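Pledero brings a muted teal to its work surface range

Larnetport, 20 April 2023

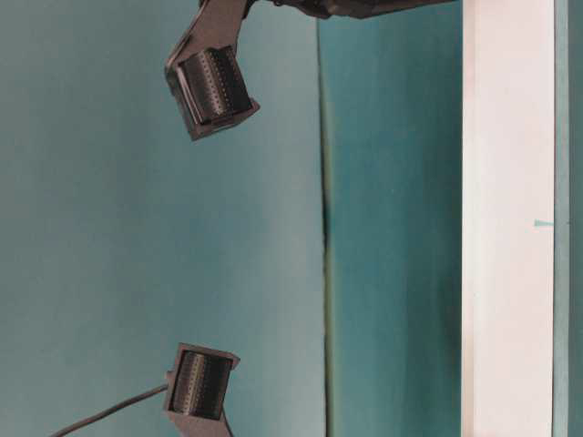 The colour is quieter than it looked on the small sample card, according to one of the first customers to try it, and after a full day at the bench the eyes are less tired than with the old white top. Comments of this kind were the reason for Pledero to move the teal from a trial colour to the regular range.

Pledero, maker of coverings for benches, tables and back panels, today announces that its muted teal is available to all customers. The colour is sold under the name Ongart and joins the white, the sand and the dark grey which the company already offers. It can be ordered as a cut sheet or on a roll, and the price is the same as for the other colours.

Ongart is a soft colour with some grey in it. It was developed for rooms where people look at small things for many hours: repair benches, sewing rooms, school workshops, laboratories. On a white surface, light parts are easily lost and the lamp is often reflected into the face. On a black surface, a dark screw or a black cable can be hard to find again. A middle tone like this teal helps with both, and dark grey and black items stand out well on it.

The work on the colour started in November, when Pledero sent samples to 200 workplaces in and near Larnetport. Each one received 3 shades of teal and was asked to use them in the normal way, under the normal lights. The greenest shade was disliked by many because it changed too much between morning and evening. The bluest one was found cold. The shade in the middle was preferred, and it was made slightly greyer before production.

Customers should know that the colour does not look the same in every room. Under warm lamps it becomes a little greener, and in a corner with less light the grey part is stronger. This is normal for the shade and is not a fault of the sheet. Pledero recommends to order a sample first and to leave it in the room for some days, also in the evening – many customers decide differently after that.

The first production is 4,000 sheets. Of these, 2,286 are already reserved by customers who took part in the trial or who asked for the colour during the winter. The other sheets are sold in order of request. A second production is planned when the first is finished, but the company does not give a date for it yet.

The finish is matt. For daily cleaning a soft cloth with water and a little dish soap is enough. Rough sponges should be avoided, as they make shiny places which are visible from the side. The sheets can be cut with a sharp knife and a metal ruler, and the cutting should be done from the back. Sheets from different deliveries can have a very small difference in tone, so it is better to order all sheets for one room together.

Ongart is available directly from Pledero and in the Laltiretti shops, where a large piece will be shown beside the other three colours. Samples are free of charge, and only the postage is paid by the customer. Existing customers can exchange an unopened roll of another colour for Ongart until the end of the month.

Shared 41 times

Comments (4)

Guest
Does it come in the narrow roll as well? I have the sand one on my sewing table and the wide roll would be a waste.

Reader from Larnetport
We had the samples at work. I voted for the bluer one, so a bit disappointed, but the middle one is nice too.

Guest
Please do a proper green next – this is teal, and my wall is already teal.

Guest
Went to Laltiretti on my lunch break and they didn't have it out yet. Maybe ring first.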